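Descaling interval on hard water, and does dripper material matter
Forum: Brewing and Water > Hardware

mtjoa
Posted 7:12
I am on well water at 200 ppm total hardness. My kettle is a Jernen gooseneck, used twice a day. White scale forms on the base plate within two weeks and the spout flow gets uneven soon after. Current routine is citric acid, 15 g per liter, brought to 70 C and left for half an hour. Questions:
1. Is there a reason to go hotter?
2. Should the acid go through the spout, or is soaking the body enough?
3. Does scale carry over to the brewer and change drain time?

doolan_r
Posted 7:40
1. No. Citric acid at high temperature and high hardness can deposit calcium citrate, which is harder to remove than what you started with. 70 is fine.
2. Through the spout. Pour half out slowly, wait, pour the rest.
3. Negligible. Drain time is grind and paper.

Trudy F
Posted 8:05
Disagree on 3. Fines and oils stick to a rough surface, and a brewer with a mineral film is a rough surface. I had a ribbed plastic cone that drained slower every month until I soaked it in acid. Same grinder setting throughout.

doolan_r
Posted 8:21
Same grinder setting does not mean same grind. Burrs wear and beans change. Did you run it with a new cone next to the old one?

Trudy F
Posted 8:26
No. I cleaned it and the problem went away.

eharawira
Posted 9:50
Two photos. Cone drippers in smoky gray and blue glass in the first one, transparent plastic jug in the second.
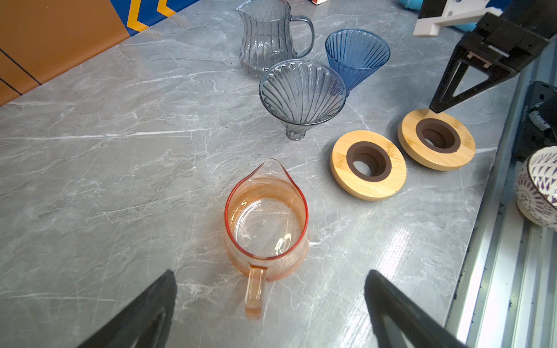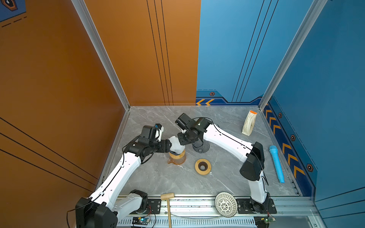

First photo: pink-tinted glass pitcher with dark specks on the inside, ribbed glass drippers behind. Second photo: jug with the light wooden rim.

On material: glass takes acid without complaint. Clear plastic hazes over time if you scrub it, so soak and rinse only. Keep any wooden part out of the bath entirely. Acid lifts the finish and the wood swells at the joint.

mtjoa
Posted 10:14
Useful. The dark specks are what I get in my server too. Is that scale or coffee?

eharawira
Posted 10:31
Can't tell from a photo. In general, dark is coffee and white is mineral. Coffee residue needs an alkaline cleaner. Acid does very little to it. Do the alkaline step first, rinse, then acid. Never mix the two in one bath, they cancel out.

isla_p
Posted 11:02
Nobody has mentioned treating the water. At 200 ppm you are descaling a symptom. I put a Costeo softening cartridge ahead of the kitchen tap and went from every two weeks to every 12.

doolan_r
Posted 11:15
A sodium exchange cartridge leaves the alkalinity where it was. The kettle stays clean and the coffee tastes flat. I would blend with distilled water, for the kettle only, and leave the tap alone.

isla_p
Posted 11:19
He asked about scale. He did not ask about taste.

doolan_r
Posted 11:24
It is a brewing forum.

mtjoa
Posted 12:48
I will try a half and half blend first and log the interval. Keeping the acid at 15 g per liter so only one thing changes. Trudy, which acid did you use on the cone?

Trudy F
Posted 13:10
Citric, same strength, cold, overnight. Rinse twice.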